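Publish the terms before the vote

The governing party and the opposition bloc in Gultidlow have been talking since September about sharing power. What they have agreed so far is known to perhaps 15 people. The rest of us get a short statement after each meeting saying the mood was good.

I think the draft should be public before the assembly votes on it. Nyokabi Rashidi, who leads the opposition team, says early release would let hardliners on both sides pick the text apart. She may be right. They will pick it apart anyway, and it is better that they do it while changes can still be made.

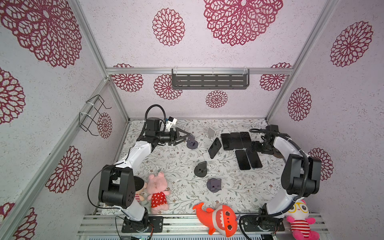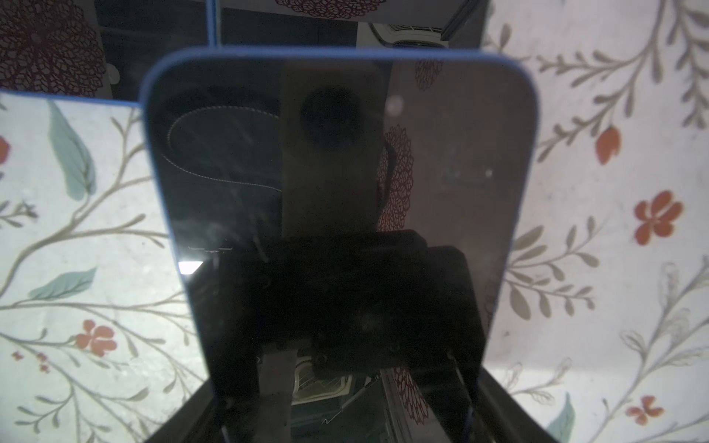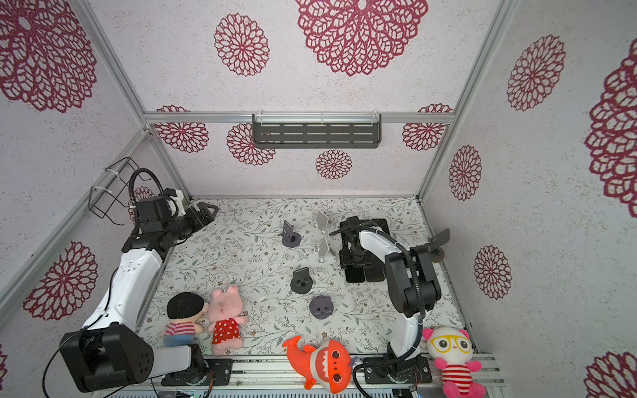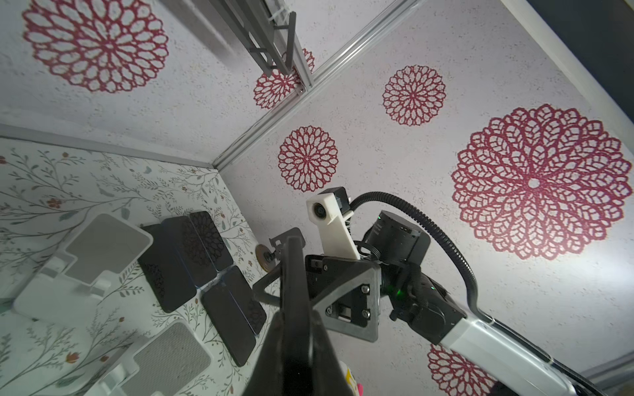 What happened in Skarkton

Skarkton went through the same thing with its last coalition. The deal was signed at night and the members saw it the next morning, all 46 pages. Two ministries had been split in a way that left no one in charge of land claims. By the time that was noticed, 3,789 families were waiting on decisions that neither office would make. When the mess was finally sorted out, 1,553 of them had to file again from scratch.

A week of open reading would have caught it. Any clerk in the land office could have pointed to the problem.

I don't expect the talks themselves to be held in public. People need a closed room to give ground in. But a finished draft is a different matter – it sets out who will run the police, the schools and the budget, and voters in Sang and Zavolier have as much stake in that as anyone at the table.

The assembly speaker can order the text printed. He should do it this month, and leave at least ten days before members are asked to raise their hands.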